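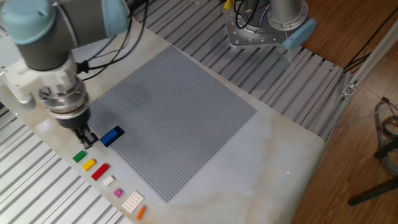 Préparer et monter une petite composition sur une grande plaque de base LEGO

Niveau : débutant
Matériel : une grande plaque de base grise, une poignée de briques de couleurs et de formats différents, une table plane
Mise à jour : 30/11/2023

Cette fiche traite de la préparation du poste, de la pose des pièces et du démontage. Elle ne donne pas de modèle à reproduire. La méthode convient à une construction basse, d'un à trois niveaux, montée directement sur la plaque.

1. Choix de la surface

Utiliser un plateau lisse, rigide et sans rebord. Le marbre, ou un revêtement d'aspect marbré, convient bien : la plaque y repose à plat et les pièces s'y attrapent facilement. Éviter les nappes et les tapis en mousse. Une plaque de base est mince et fléchit dès que le support cède sous la pression, ce qui fait sauter les pièces voisines de celle que l'on enfonce.

Si la plaque glisse, la fixer avec deux petites boules de pâte adhésive placées sous des coins opposés. Une épaisseur trop forte crée un vide sous la plaque ; écraser la pâte jusqu'à ce que le coin ne bouge plus au toucher.

Essuyer la table et la plaque avec un chiffon sec. Les miettes coincées entre les tenons empêchent l'emboîtement complet.

2. Orientation de la plaque

La plaque peut être posée de biais par rapport au bord de la table. L'important est de choisir un coin d'origine et de s'y tenir jusqu'à la fin. Toutes les positions se comptent à partir de ce coin, en tenons : d'abord le long du premier côté, puis le long du second.

Notation employée ici : (colonne, rangée). Le tenon du coin d'origine est noté (1, 1). Pour une brique, on note le tenon couvert le plus proche de l'origine, puis le format et le sens. Exemple : rouge, 2 x 4, en (5, 3), longueur dans le sens des colonnes.

Pour les plaques de grande taille, un repère tous les dix tenons évite les erreurs de comptage. Un petit morceau de ruban de masquage sur la table, en regard du bord, suffit. Ne pas écrire sur la plaque.

3. Mise en ligne des pièces

Sortir seulement les pièces du montage en cours. Les disposer en une seule ligne à côté de la plaque, dans l'ordre de pose, tenons vers le haut, avec un intervalle régulier. Prévoir au moins la largeur d'un doigt entre deux pièces, de façon à pouvoir saisir chacune par ses flancs sans toucher la suivante.

Ordre type pour une série de sept pièces :
- verte, petite
- jaune, à deux rangées de tenons
- rouge, longue
- blanche, petite
- rose, petite
- blanche, plate et large
- orange, petite

Les deux pièces blanches doivent être distinguées sur la liste par leur forme, la couleur seule ne suffit pas. Écrire « blanche plate » en toutes lettres.

La ligne peut suivre le bord de la table, à condition de garder une marge. Une pièce posée trop près du vide finit au sol au premier coup de manche.

4. Pièce de référence

Une brique bleue sert de pièce de référence. La garder à part, toujours au même endroit, près du bord de la plaque. Un petit logement dans lequel elle tient sans jeu excessif est préférable : elle y conserve son orientation et se retrouve sans chercher. Un bac à bords noirs fait bien ressortir le bleu.

Cette brique se pose en premier. Elle fixe le point de départ de la composition et permet de vérifier le sens de lecture du plan. Si elle est décalée d'un tenon, tout le reste le sera.

5. Pose

a) Saisir la brique par deux faces opposées, sous le niveau des tenons.
b) L'amener à la verticale de sa position, parallèle à la grille.
c) La descendre jusqu'au contact, sans appuyer. Elle doit se centrer sur les tenons.
d) Contrôler la position en recomptant depuis l'origine.
e) Appuyer au centre, bien droit. Pour une brique longue, appuyer ensuite à chaque extrémité.

Une brique qui penche après l'étape e) est mal engagée. La retirer et recommencer - forcer sur le côté haut marque les tenons à la longue.

La plaque plate demande plus de soin que les briques. Elle offre peu de prise sur les flancs et recouvre plusieurs rangées à la fois. Engager d'abord un bord, vérifier l'alignement, puis rabattre en pressant progressivement vers le bord opposé.

Pour un deuxième niveau, attendre que toutes les pièces du premier soient contrôlées.

6. Défauts courants

Décalage d'un tenon : le comptage est parti de zéro au lieu de un, ou bien du mauvais coin.

Jour visible sous une brique : poussière entre les tenons, ou pression appliquée sur un seul bord.

Brique tournée d'un quart de tour : le sens n'a pas été noté. Compléter la liste avant de poursuivre.

Plaque qui se soulève avec la brique au démontage : maintenir la plaque à plat d'une main, à proximité immédiate de la pièce.

7. Démontage

Retirer les pièces dans l'ordre inverse de la pose. Les briques viennent par un léger basculement dans le sens de la longueur. Pour la plaque plate, utiliser un séparateur de briques, jamais une lame.

Replacer chaque pièce à son emplacement dans la ligne, puis la brique bleue dans son logement. La série est alors prête pour un nouveau montage.

Rédaction : Elaine Coutinho
Relecture : Gervásio Frota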